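Our club entry for the Palunance contest is a drawer opener. The whole thing runs in a simulator this year, so Merja Kuusisto and I split the work: she has the grasp, I have the approach. We've been at it since January — mostly evenings, on the club's one fast computer. 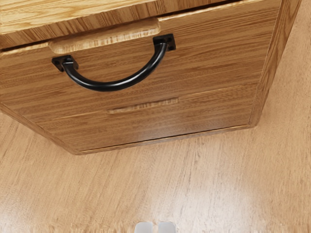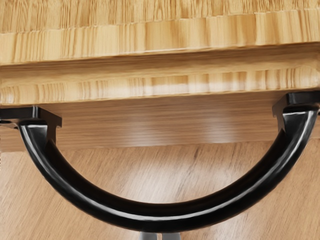
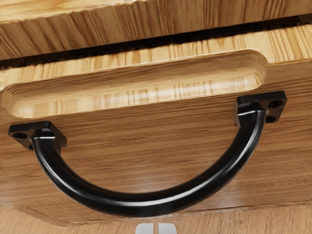

The approach is still the weak part of our code. Last week I ran 328 attempts overnight and sorted the failures into 4 folders. The biggest folder is the one where the fingers come in level and the handle isn't. From the wrist view the black bar sits tilted, right end higher than the left, and my script was aiming at the midpoint between the two mounting plates. With a bar that bows down like this one, the midpoint is open space. I now aim at the lowest part of the curve.

Arvo Nurmi, our coach, wants the approach slowed down too. I tried that and each run got 5 seconds longer, so I put it back for now.

Merja's grasp code goes in next. We have 14 days before the entry has to be uploaded, and the write-up isn't started.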